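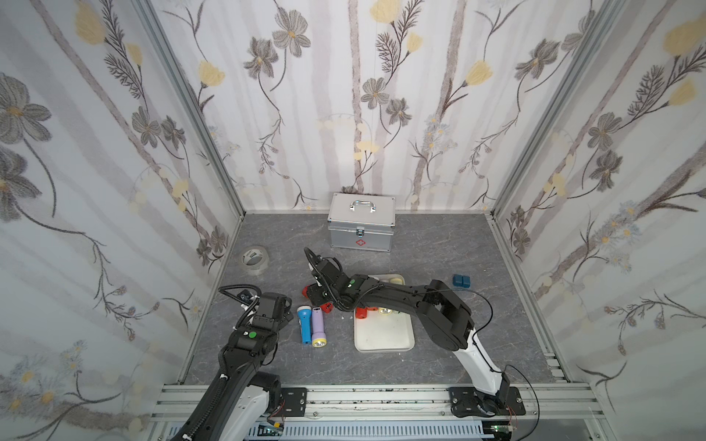
3.2 What goes in the box, and how people group it

I came to this part of the study by way of my own kitchen drawer, where I once found a dead flashlight, half a roll of tape and a bandage all stuck together. So when we wrote the household readiness survey in Astinia, I pushed hard for questions on lights. Most preparedness checklists give the flashlight a single line, and then it's on to water and canned food. I think it deserves more room than that!

We mailed 500 forms in March and got 400 back (I was thrilled, I'd been expecting far fewer). The form asked people where they keep their first aid supplies, where they keep their lights, and whether those are the same place. We left a big blank space at the bottom for comments, and people really used it — recipes, complaints about the power company, one very nice drawing of a closet.

The comments changed how I think about the whole topic. I had been treating "the kit" as one container with a lid. Plenty of our households treat it as a shelf or a corner, with a metal first aid box as the thing everybody can find and the lights living somewhere near it. Several people in the Puvham district wrote that each member of the family gets a light in a different color, so there's no arguing in the dark. I love this, and we added a color question to the second form because of it.
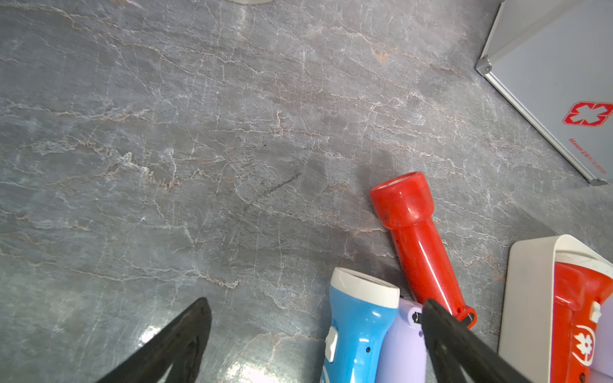

Figure 2. Small flashlights in red, light blue and lavender, with a first aid box nearby.

The colors in Figure 2 are the sort of thing I mean. A red light and a light blue one are easy to tell apart in daylight, and a pale lavender one next to the light blue takes a second look. How well any of that holds up in a dim hallway is a separate matter, and I come back to it in Section 4. Switches came up in the comments too. Older respondents in Xolalpa liked a sliding switch they could find by thumb, and they didn't much care what color the body was.

One more wrinkle is the children's light. We had no category for toy flashlights on the first form, and people wrote them in anyway, sometimes as the only light in the house. My first instinct was to drop those answers. I kept them, coded as lights, with a flag in the Tronitz data file so other readers can pull them out and rerun the tables if they disagree with me (and some of you will).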